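Trundeo Fingertip Replacement Set for Two-Finger Parallel Grippers
Home > Spare parts > Grippers > Fingertips
Order no. 1759
Made by Erham, supplied and supported by Munotcombe

Set contents: one left fingertip, one right fingertip, screws, thread locker, printed check card
Color: black
In stock, ships from our warehouse in Crăciun

SAFETY NOTICE FOR THIS PRODUCT (updated in June)

Please read this notice before you order or install the set. It concerns fingertips that have been chipped at the point and were kept in service.

We received a report from a customer who handles packaged food on a two-arm table. The left fingertip had lost a small piece at its end. The gripper continued to close and the controller showed no error, so the operators kept running it. Later in the same shift a carton slipped out while it was held above the table, and a second fingertip was bent when the other arm moved into the position where the carton should have been. No person was hurt. The arms had to be stopped by hand.

The cause is simple. The gripper measures how far the fingers have traveled. It does not measure how much of the fingertip touches the object. A chipped tip reaches the same closing position as a whole one, with less surface to hold, and for this reason the software cannot warn you. The inspection must be made by eye, with the fingers opened a little so that light can pass between them.

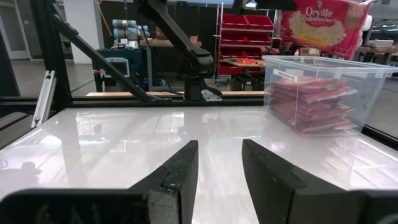
Which fingertips are concerned

All Trundeo tips of the first series, which have the number 1000 on the inner side. The second series has the number 1030 and a thicker point. Both series fit the same gripper body and you do not need to change the program, but please do not mix them on one gripper. The length is slightly different, and the point will not meet in the center.

If you have the first series and the tips are whole, you can continue to use them. Inspect them at the start of each shift.

When to replace

- A piece is missing from the point, also when it is very small.
- The edge feels rough to the fingernail.
- One finger stands at another angle than it did after installation.
- Cartons turn in the grip when the arm slows down.

Do not file or glue a damaged tip. We have seen both repairs and they did not last.

Working with shiny or wrapped packages

Most of the questions we get are about this kind of load. Clear plastic film is slippery, and where it is crinkled the tip may hold only the film and not the box inside. A standing carton is a different case, because it can tip over if one finger arrives before the other. When two arms work toward the same package, we recommend that you lower the approach speed for both arms and let only one of them close first.

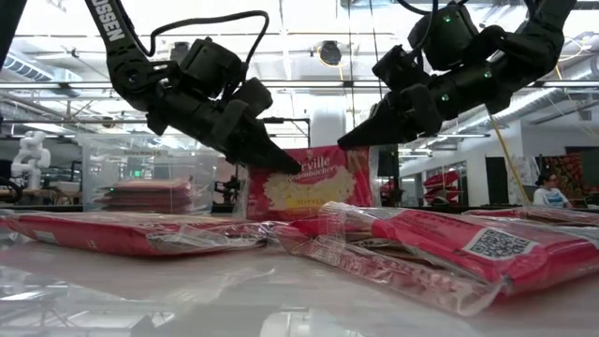 The second arm should wait until the first one reports a stable position, and it should keep a free distance from the jaws of the first. In the reported case this waiting time was set to zero. With the setting corrected, a dropped carton is still a dropped carton, but the other arm has time to stop.

How to install

1. Stop the arm, press the emergency stop and wait until the brakes are closed.
2. Remove any load from the fingers and from the table under them.
3. Loosen the screws of the old tip and pull it off straight.
4. Clean the seat with a dry cloth.
5. Put one drop of thread locker on each new screw and tighten by hand.
6. Wait 12 hours before you put load on the gripper.
7. Close the fingers slowly with no object and compare them with the check card.

Replace both tips together, also when only one is damaged.

Return of damaged tips

Customers who have a chipped tip of the first series can send it to us without cost. Please write the operating hours on the bag if you know them. Roxana Roman in our spare parts service takes care of these returns and will answer your questions about the exchange. Use the contact form and write 1759 in the subject line.

Related products: Trundeo finger screws, Trundeo check card (single), Erham gripper body cover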